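Subject: Re: Fakside room pack, worth the licence?

On Thursday a member at Belldale wrote:
> Has anyone tried the Fakside living room pack from Dulevden?
> We need household pick tasks and can't tell from the listing
> how the arm is mounted or how good the rooms are.

We've had it on trial for 20 days. The arm is a fixed seven-joint model with a two-finger gripper. Both renders are from the living room set.

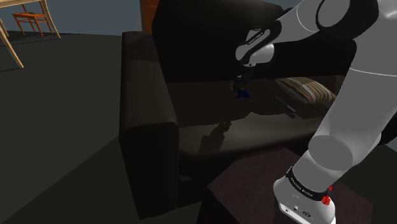
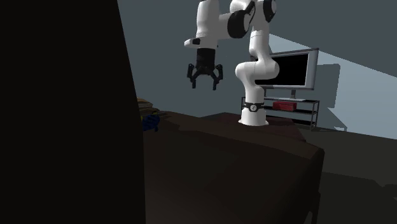

The licence is 49 a month for 5 seats. Setup took one afternoon. Default lighting is dim, and dark objects on dark furniture are hard to pick out, so try your own detector on it before you pay. Polák scene files import, but you lose the textures. Support answered both my tickets the same day.

We'll take it for another month and then decide.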